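Home | Products | Manuals | Spare Parts | Contact

Print this page | E-mail this page

Pandura Floor Coating – Installer and User Guide
Section 10: Putting the Room Back Into Use

This section covers the period after the final coat of Pandura has been applied. For surface preparation and mixing, see the earlier sections. Section 10 applies to the gloss and satin finishes. The Jililow matting additive has its own sheet, supplied with the can.

10.1 Before anyone walks on the floor

1. Keep the room closed for 16 hours after the last coat. Leave the ventilation on.
2. Check the surface near a doorway with a clean fingertip. If it feels tacky, close the room again and repeat the check after four hours.
3. Remove masking tape from the skirting. Pull it back slowly at a low angle.
4. Sweep with a soft broom. Do not mop at this stage.

NOTE: In a cold or damp room the coating cures slowly. Rooms coated in January often need a second night.

10.2 Light foot traffic

1. Wear clean, dry shoes with soft rubber soles. Sneakers are suitable. Do not wear boots with studs or metal heel plates.
2. Wipe the soles on a dry mat outside the door.
3. Walk normally. Turning hard on one foot can mark a coating that has not reached full hardness.
4. Inspect the floor at a low angle against the light. Gloss finishes throw back bright patches from lamps and windows – these are normal. Dull spots inside a bright patch are defects and should be recorded on the inspection card (form 335).

CAUTION: Gloss floors are slippery when wet. Wipe up spills at once and keep people out until the area is dry.

10.3 Position markers

Flat markers may be laid to show where people should stand or where equipment belongs.

1. Wait until the coating has passed the check in 10.1.
2. Use low-tack tape or thin sheet. Iltden 834 tape is approved for this purpose.
3. Press the marker flat from the center outward. Raised corners collect dirt and catch shoes.
4. Lift and replace markers every month.
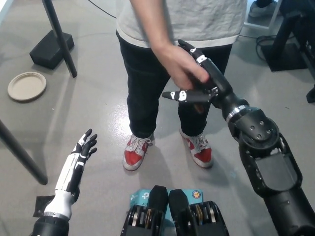
5. If adhesive stays behind after a marker is lifted, rub it with a dry cotton cloth. Do not use solvent or a metal scraper.

10.4 Equipment and furniture

1. Lift items into place. Do not drag them.
2. Fit felt or rubber pads under fixed legs. Black rubber may stain pale colors, so use non-marking pads on these.
3. Leave rugs and mats off the floor for 10 days.

CAUTION: Do not load the floor beyond the limit given on the Omerović data sheet for your subfloor – the coating adds no strength.

For routine cleaning, go to Section 11.

Previous section | Next section | Back to top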